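Right, it's flower week in our house and I have opinions. A thread on dried and faux arrangements, for anyone with a shelf that needs cheering up!

1/ I've been doing these for three winters now, mostly in February, when the garden gives me nothing but mud. Fresh flowers are lovely but the ones I can afford last five days on a good run. My oldest dried bunch is going on for two years and still makes me happy every morning.

2/ Start with the grass. I will die on this hill. A big feathery bunch of dried grass does most of the work before you've added a single flower. Mine came from Budia, the little shop behind the station, tied in brown paper, and I carried it home on the bus like a baby.

3/ Give it a shake outside first. OUTSIDE. I did my first bunch over the rug and was still finding seeds at Easter. A quick blast of hairspray afterwards helps a lot (two light coats, arm's length, let it dry in between).

4/ Vase next. For tall grass I like a round-bellied one with a short neck. The neck pinches all the stems together and then everything spreads out at the top on its own, no foam, no wire, no swearing.

5/ Plain white is my favourite by miles. I had a gorgeous patterned one from Liveck and everything I put in it looked like an argument.
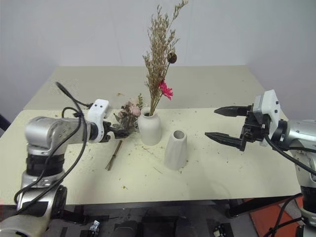

6/ Now the pinks! I used to be so careful about matching. These days I love one really loud magenta flower next to all that tan, and then the soft dusty ones lower down where they can calm it a bit. If you only buy one bright stem, put it off to one side and let it tip over slightly. Straight up the middle looks like a lollipop.

7/ Dark bits matter too. A brown seed head, a poppy pod, anything round and a bit grumpy looking. I collect mine on walks and keep them in a shoebox on top of the wardrobe, which my sister calls the crypt.

8/ Faux stems: no snobbery here please. Good ones are brilliant. Bend the wire before they go in, so the heads look in different directions, and fluff the petals with your fingers because they always arrive squashed. Steam from the kettle gets creases out of fabric leaves (mind your hands).

9/ If your faux stems are too long, hold the bunch beside the vase first and look at where the lowest flower lands. I want mine sitting just over the rim. Then fold the ends up before you think about cutting. I have cut too soon SO many times. You can't put it back!

10/ Someone asked about two vases together. Yes, do it! Different shapes, same colour. A squat round one with a slimmer one that narrows towards the top is a really nice pair. Leave a bit of space between them and set one further forward, and keep the second one simple. Three stems, or even one good rose.

11/ Fuseini Dramani taught the evening class where I learnt most of this, and his rule was to turn the vase a quarter turn every time you add something. I forget constantly and end up with a bald side facing the window. The neighbours get the bald side. Sorry, neighbours.

12/ Dusting! Hairdryer on cool, lowest setting, from a good way back. For faux petals a soft make-up brush is perfect. Keep anything dried out of the bathroom, mine went limp in a fortnight.

13/ Also keep the real dried stuff out of strong sun if you care about colour. My pinks by the south window went beige by July. I ended up liking the beige, so make of that what you will.

14/ Odoi do faux stems singly, so you can try one before committing to a whole armful. Nolura have nicer leaves, I think, especially the greyish green ones, but you have to buy the bunch.

15/ Eek, 522 of you reading this, hello! Please post your vases in the replies, wonky ones especially. I'm off to find somewhere to put the rest of these stems, and then tomorrow I want to have a go at a wreath.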